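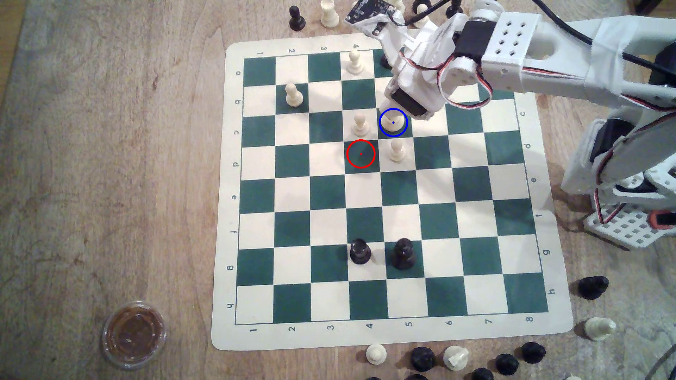 Health > Digestion > How-To

How to Test a Food Trigger Before You Buy a Cleanse

I get asked a lot about the Toprak 9-day gut reset. I read the booklet twice and still can't tell you what a "toxin" is supposed to be, or how anyone would know it had left. If certain foods bother your stomach, you can learn more with a notebook and some patience.

1. Write down what you eat for a week before you change anything. Include drinks, gum and whatever you finish off your kid's plate. Note bloating, cramps and bathroom trips with the time next to each.

2. Pick one suspect. People like to drop dairy, wheat, coffee and sugar on the same Monday, feel better, and have no clue which one did it.

3. Leave it out for 4 weeks. Keep meals, bedtime and exercise as close to normal as you can. Don't start a probiotic halfway through, whatever the Kusoleck label promises.

4. Bring it back in a small serving, then a normal one a couple of days later. Keep writing. If nothing happens, cross it off and eat it.

5. Repeat the test once. A single bad evening proves very little, and expecting a stomach ache is a pretty good way to get one.
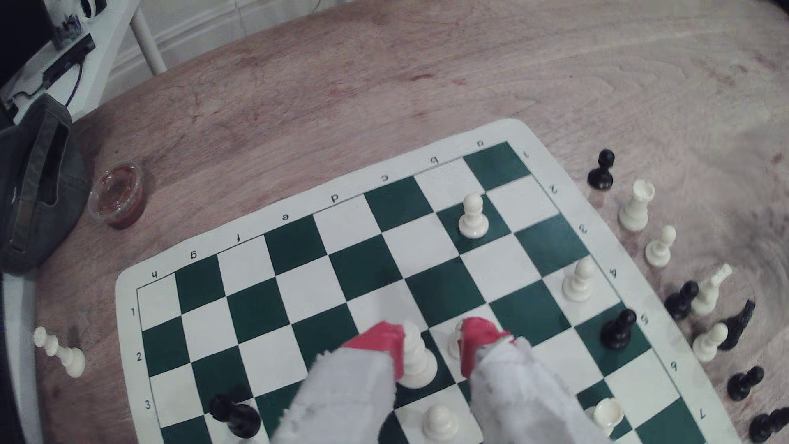
Chess pieces on a green-and-white board.

Some gut clinics sell a blood panel that claims to check 90 foods for sensitivity. Most of these measure IgG, which mainly shows you've eaten the food. Save your money.

Skip home testing entirely if a food has ever given you hives, swelling or trouble breathing. See a doctor as well for blood in the stool, weight loss you can't explain, or pain that wakes you up. And if celiac disease is a possibility, get the blood test while you're still eating wheat, as cutting it out first can spoil the result.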